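April, bench notes, rack B power supply fault (the Holst units) 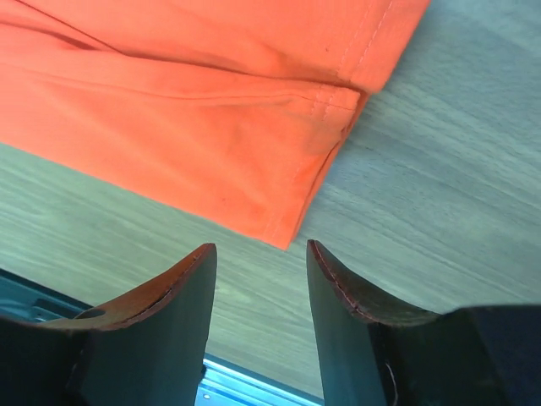 Orange cloth, folded, hemmed end.

Picking up where I left off. Unit 3 still dropping out under load. Runs fine at idle, runs fine with two boards enabled, enable the third and it's gone in under a minute. Fans spin up, controller reboots, comes back, hashes for a bit, gone again. Log just says "power lost" with no code, very helpful.

Swapped the Holst supply for the spare Wakura. Same thing. So not the supply, or two bad supplies. Put the Holst on the dummy load to check and it held voltage for 60 minutes with no sag I could see on the meter. Calling it good. Labelled it, back on the shelf.

Next the boards. Pulled all three, ran each one alone:

- board A ok
- board B ok
- board C ok, bit slower to start, chip count reads full

So each board fine solo. Tried A+B, A+C, B+C. B+C drops out, the other two pairs hold. Swapped B and C between slots and then it's A+B that drops. Doesn't follow the board. Follows the slot, or the cable to the slot. Should have done that first, would of saved me the whole morning.

11:40. Cable on slot 2. Looked OK from the outside. Unplugged it, one pin in the connector is darker than the others and the plastic next to it has gone a bit soft and shiny. Resistance across that pin jumps around when I wiggle it. Found it I think.

Crimped a new one out of the Fletberg kit. Crimper is getting sloppy, had to do 2 pins over again. Someone please order dies, I've put it on the whiteboard twice.

Refitted, all three boards on, stock firmware:

- 10 min, stable
- 60 min, stable, slot 2 connector warm to touch but no more than slots 1 and 3
- restarts on the controller counter: 1,014 before I started, same number after the hour

That counter is a lifetime figure by the way, not since last service. I had it wrong in my earlier notes. Means this unit was probably cycling for weeks before anybody pulled it off the rack.

Second problem, seperate. Controller won't hold its network settings after a cold start. Goes back to DHCP, grabs a random address, and Prendeo loses it and marks it dead. Reflashed, no change. Haven't looked at the battery on the control board yet, or whether the settings are even being written. For now it's got a reservation on the switch by MAC so Prendeo can find it. It's a bandaid, don't close the ticket.

Dust. Heatsinks on board C were packed at the intake end, compressed air outside, took ages. Check the other units on that row, same colour fluff will be in all of them.

To do
- overnight run at full load, read the counter in the morning
- check slot 2 cables on the rest of rack B, same batch
- control board battery
- crimper dies (!!)
- write the counter thing up properly in the Prendeo page so it dosen't catch the next person

Left it running on the end bench, 4:15. Don't turn off the wall switch please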